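Trasby Spoonfuls: a small collection of household measures

README, second version

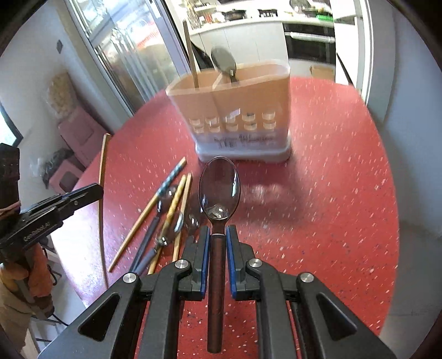 Femke Meijer wrote to me in December that her grandmother's "spoonful" of flour was always a heaped one, and that any list which levelled it off would give you a very sad cake indeed. She was quite right, and the heaped column went in that same evening!

What you have, then, is 498 lines copied out of old family recipe books (mostly puddings, with a fair few pickles), each giving the measure as the cook wrote it and my best guess in grams beside it.

Files
measures.csv: the main list, one line per ingredient
books.csv: the 11 books, with the short name I use for each

Known troubles
The Dierckx book has lost 6 pages to damp, so its jams stop rather suddenly at plum. "Dessertspoon" and "pudding spoon" are kept apart, though I do go back and forth on that one.

Please use it however you like, and do send corrections, however small.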